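Moving in, week one — the new workroom at Pinalau

Right, quick one as we're still in the thick of it. A lot of you asked about the new place and I kept saying tomorrow. Words are short, my tea is going cold and there's a van due.

Background for anyone who missed it: lease on the old rooms at Sirna ran out in July, we got the keys to this one the same week. 640 a month more, which hurt, but the light is a different thing altogether. The old rooms had one window between all of us and it looked at a wall. Rosalba Russo found the place, Raffaele Bellini haggled over it, the rest of us carried things.

Tables first. Stainless steel, came second hand from a canteen, Arturo scrubbed them for most of an evening. Heavy as anything. The shiny top takes the light from the windows and throws it back up at you, so on a bright morning you end up squinting over your laptop. Yellow tape marks out the working areas. Rule is, if it's inside the tape leave it alone, if it's outside it can be moved. So far the rule has held, more or less. The power strip is fixed up under the table on the leg frame so theres one less thing on top. Cables still trailing to the floor, on the list.

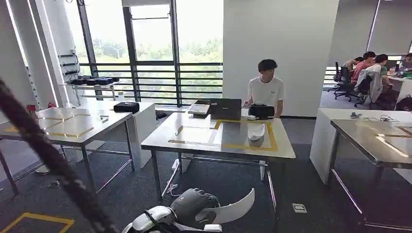 Words and pictures: Giorgia Melis
Posted 05/07/2022

The tape on the carpet was Raffaele's idea. Same yellow as the tabletops. We had 30 rolls left over from the Buthelezi job and it seemed daft to buy anything else. Peels off the steel without a mark, the carpet we'll find out about when we leave.

Steel table number two, over on the left, white cabinet behind it. The cabinet was supposed to go in the far corner and then wouldn't fit past the door the way we wanted it to, so it stayed put and now everyone likes it there. Black zip case lives on top for now.

Wall shelf, white, at the back, black kit in a row along it. Cables on hooks on the wall above. I'm very pleased with the hooks! At Sirna the cables were in a crate and you pulled one and got the lot. Rosario has asked for more hooks. Rosario has asked for more of everything, there's a list on the fridge and it is on its second page.

Laptops wander. They start on whichever table is nearest and by the afternoon they're all somewhere else. Same with bags. Please, if it's your bag, put it on the floor or on a hook, the table is for work — I say this knowing mine was on there yesterday.

Then the shelving. Blue, perforated uprights, diagonal braces at the sides. Came flat from Plollilov with 51 bolts in a bag and a sheet of drawings that had been photocopied once too often. First one took us all afternoon, and the braces went on backwards. Second one went up before lunch. Rosalba has the knack now: uprights on the floor, braces in loosely, stand it up with two people holding, then tighten. Do not tighten first. We tightened first. If you're buying the same, get gloves as well, the edges on the holes are sharper than they look.

Flat tops are handy for putting a cloth down while you do somethng else. Ours are already collecting cloths.
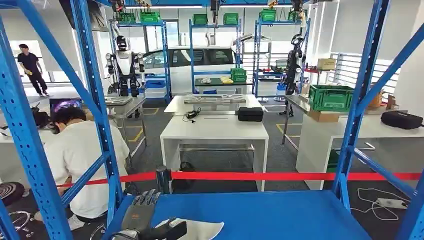

Still to sort, in the order people are moaning about it. Somewhere for coats. A proper bin, a big one, the one we've got fills up by eleven. Labels on the trays of small parts, Arturo has started and his handwriting is a problem. A mat for the door before the weather turns.

The floor stuff is the worst of it. Anything that hasn't got a home goes on the floor "just for now" and then you're stepping over it for a week. I'd like all of it up on a shelf by the time the Buthelezi people visit. Rosario says that's optimistic. Rosario could pick something up.

Money, as people have asked. We put by 2,000 for the move and the van took a bigger bite than planned. Tables were cheap, shelving wasn't. Carpet came with the place, dark grey, hides everything. Will do a proper tally once the last receipts turn up, Raffaele has them in a coat pocket somewhere.

Thank you to everyone who lent a trolley. Two still here, one with a squeaky wheel, come and claim them. Also one blue mug, one left glove and a tape measure that isn't ours.

More pictures when the kitchen end is fit to be seen. Van's here, got to go.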